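Wednesday, late

Can a machine put the bubble wrap away yet?
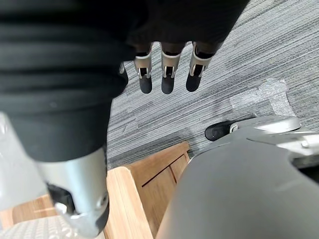
I should be asleep but I'm too wound up, so it goes in here. I spent the whole day at Hindilstead with Kenza and Rok and I've come home with a head full of fingers.

I went in a sceptic, more or less. Rhodri has been saying since March that we'd have one of these doing the shop floor at Rowlands before he retires, and I've been telling him he'd have to put off retiring. Unpacking, flattening, wiping down, putting the lid back on the thing and the thing back on the shelf. It's all the stuff we do with half our minds on lunch, and I've always thought that made it the hardest to hand over.

Well, I've shifted a bit! Only a bit. But I got to look properly at the hand and it's lovely work. Silver-grey metal along the middle of each finger, with a slot down it so you can see some of the insides, little pin joints either side, and a rounded matt black pad at the tip. The pads are the part I keep thinking about. I'd pictured pincers. These hang down side by side like your own do when you're about to pick up a pen, and I caught myself holding my hand out in the same shape to compare. Rok saw me and did it too.

The arm has a black sleeve on it, all bunched up in folds like a jumper you've shoved up to the elbow before washing up. I liked that more than I can explain.

We talked for ages about what counts as a chore. Kenza's view is that people ask the wrong thing. They ask if it can tidy a room, and a room is a hundred jobs. She'd sooner ask if it can get one box up off a carpet. So we got down on our knees and had a think about the box, the pale wooden one with the groove across the top. Where would you hold it? I'd go for the raised rim along the side without thinking, but the flat top gives you nothing to grip, and you'd have to come at it low with your fingers close to the carpet. I must have picked up thousands of boxes and never once wondered how.

And then bubble wrap, which is my own pet test. It's see-through, it's floppy, it's never the same shape twice, and the tape sticks to whatever you don't want it to. I told Rok that when a machine can fold a piece of bubble wrap and put it in the drawer I'll buy the whole building cake. He wrote it down, so I suppose I'm in for that. There are 43 of us.

My list of what I'd hand over first, done on the bus:

Flattening boxes
Emptying the dishwasher (top rack only, I'm not mad)
Socks
Sweeping under the Flemix shelving
Anything involving bubble wrap

And what I'd keep: ironing, which I like, and the window display.

Mererid rang at 7 and I talked at her for the best part of an hour. She wants to know if it could do her stairs. I said I'd ask. She said Tudur can't do the stairs either and he's had 43 years' practice – poor Tudur.

So, yet? Not yet, I'd say, for a whole house. For one box, ask me again in the summer. Must ring Rhodri tomorrow and let him be smug. Also milk, and find the other glove.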